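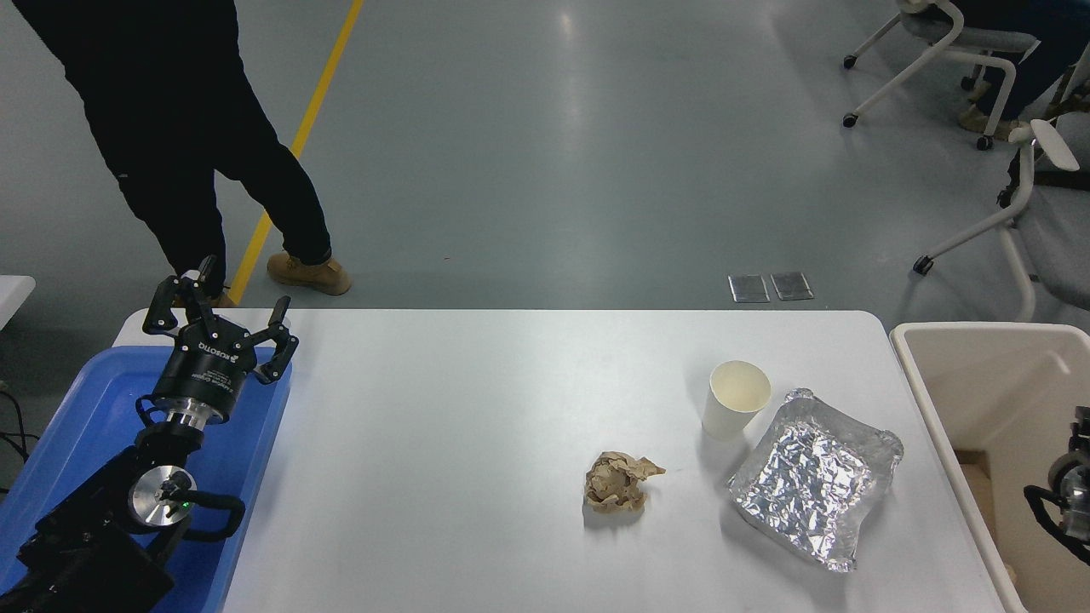

By the Stadex equipment desk | Updated June | Grippers and end effectors

Three-Finger Adaptive Gripper, Evaluation Set

Item no. 3335
Availability: loan or purchase
Loan period: 18 working days

The evaluation set is for teams that have an arm running already and want to find out whether a three-finger hand suits their parts before they buy one. It covers mixed, light and oddly shaped items, the kind that don't sit square and don't come off a feeder the same way twice. Waste sorting is the most common reason people ask for it, followed by returns handling and lab cleanup.

The gripper in the set is a Robotiq three-finger model. We supply it already fitted to a wrist flange, with the cable, a table, a part tray and a bin. You bring the arm and the controller, or take ours for an added fee.

What we tried it on

We ran the set at our Kiani floor with three kinds of trash: crumpled brown paper, plain white paper cups and aluminum foil trays. They were put down on a white table at no fixed angle. We made 441 pick attempts in all, 162 of them with the foil trays, which we expected to be the hardest and which were.

Crumpled paper. Easy to hold from almost any side. The fingers close around the ball and it gives a little as they do. Most of our misses came from the camera placing the center of the ball too high, so the fingers met above it. Lowering the approach fixed most of these. Very tight balls behave more like a solid part and can be run at the same settings as one.

Paper cups, standing. The default closing force will crush an empty cup. We dropped to the lowest force setting and slowed the close. A cup that ends up dented still goes in the bin, so decide early whether you care. If you are handling cups that have to stay round, plan on at least half a day of tuning. A cup lying on its side is a different job and needs its own grasp.

Foil trays. A flat foil tray gives the fingers very little to get hold of. Trays with a folded or raised edge went much better. The other trouble is with vision — wrinkled foil throws bright spots under overhead light, and our depth camera returned holes where the shiny parts were. Turning the exposure down helped some. A second view from the side helped more. If foil is most of your stream, ask us about the suction cup option before you settle on fingers.

Compared with the other hands we lend

Two-finger parallel gripper (Disonari P series). Faster to close and simpler to program. It was better than the three-finger hand on cups once the width was set. It was worse on paper balls, which tended to roll out sideways. Lighter on the wrist, which matters if your arm is near its payload limit.

Suction cup (Disonari V series). The best of the three on flat foil and on clean cardboard. It does nothing useful with crumpled paper and leaks on anything with a deep crease. Needs an air supply.

Three-finger adaptive (this item). The only one we would put on all three materials without a tool change. Slowest cycle of the group. It is also the bulkiest, and with the fingers fully open it needs more room than people expect. Keep tall items away from the tray rim or you will knock them over on the way in.

For a single known part we would buy the parallel gripper. For a mixed table we would start here.

In the set

Three-finger gripper with wrist flange
Coupling plate, drilled for common arm flanges
Gripper cable and power supply
White table with rounded corners
Blue plastic part tray, raised rims
Large beige plastic bin
Printed setup guide
Taltska software key, valid for the loan period

Not in the set

Arm, controller, camera, air supply, floor fixings. The test materials are not included either. Use your own waste, as ours won't tell you much about yours.

Setup notes

Check your payload first. Count the gripper, the coupling plate and the heaviest item you mean to lift, and leave some margin on top of that.

Put the part tray close to the arm and the bin on the far side of the table. Drops were cleaner for us when the arm crossed the table once per item and did not have to double back.

Leave slack in the cable. A loop near the joint is fine as long as it can't catch on the table corner. Turn the last joint through its whole range by hand, power off, and watch the loop as you go.

Cables on the floor should run behind the robot and away from any walkway. If you have floor marking, keep the table and bin inside it.

Taltska runs the open and close commands and logs finger position and motor current for each attempt. Export the log at the end of every session. The key stops working when the loan ends and the log viewer stops with it.

Running your own comparison

Use the same items in the same starting spots for each hand. Write down the misses by type: no contact, slipped during lift, dropped on the way, crushed. A single success rate hides too much to be of use when you are choosing between hands.

Change one setting at a time. We lost most of an afternoon at Kiani to a run where both the force and the camera exposure had been changed, and those attempts are left out of the totals given earlier.

Returns

Wipe the fingers down before packing. Food residue is charged as cleaning. Scratches on the table and bin are expected and are not charged. Missing coupling screws are.

Loans can be extended once if the set isn't booked. The loan fee comes off the price if you buy within the same quarter.

Related items

Two-finger parallel gripper, evaluation set
Suction cup kit with compressor
Side camera bracket, adjustable
Spare finger pads, set of three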